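Reisinger rule

The Reisinger rule is a set of working practices for recording cloth-handling tasks with hand-held grippers.
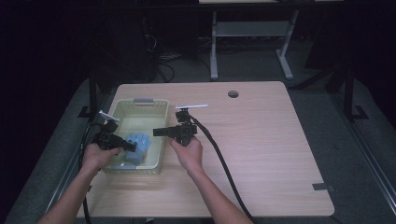
Content

The rule applies to one tabletop task at a time, such as lifting a cloth out of a basket. Both grippers must be within view before recording begins. Cables should run toward the operator and stay clear of the item being handled. A recording in which a cable drags the cloth is discarded.

History

Theresia Auer wrote the first version at the Rurberg workshop. Teodor Surdu later added the section on cables after a review of 3,274 recordings. The current text has 7 clauses and is revised every September.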